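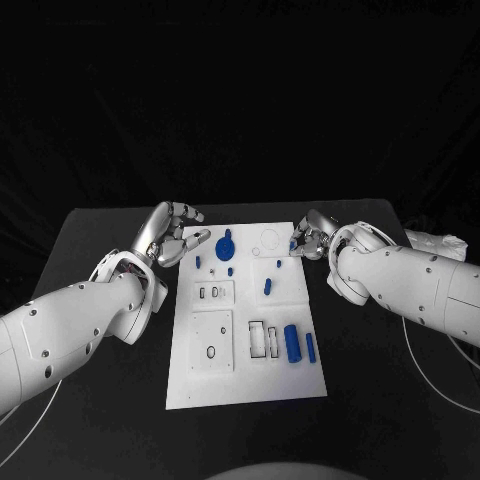 White board on the dark table, black cloth behind.

Notebook entry, 3 October 2025
Subject: Open time of Kilard and Quintela wood glues

The purpose of this entry is to record the second round of glue trials on maple strips. The first round, completed in May, was set aside after the storage cabinet was found to be colder than the bench.
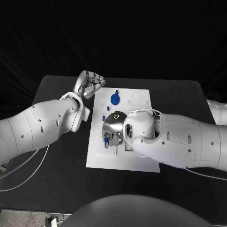
Volldale Technical Center | Joinery and Finishes Workshop

All strips were sanded to 80 grit and wiped down. Each joint received 2 grams of glue, spread with a card, and was clamped after the stated wait. Flarkden bar clamps were used throughout. The older clamps slip under load and should be kept out of this work.
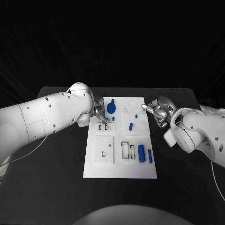
Results

Kilard held at a 40-minute wait, with wood failure along most of the joint. Quintela had skinned over by then and separated cleanly at the glue line. A shorter wait has not been tried with this bottle.
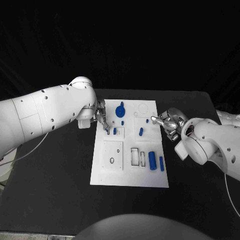 The Quintela bottle was already open when it was taken from the shelf, and its age is unknown. Its result is therefore provisional. A new bottle has been requested. Strips for the next round are to be sanded to 100 grit, labeled on the end grain in pencil, and left on the upper rack.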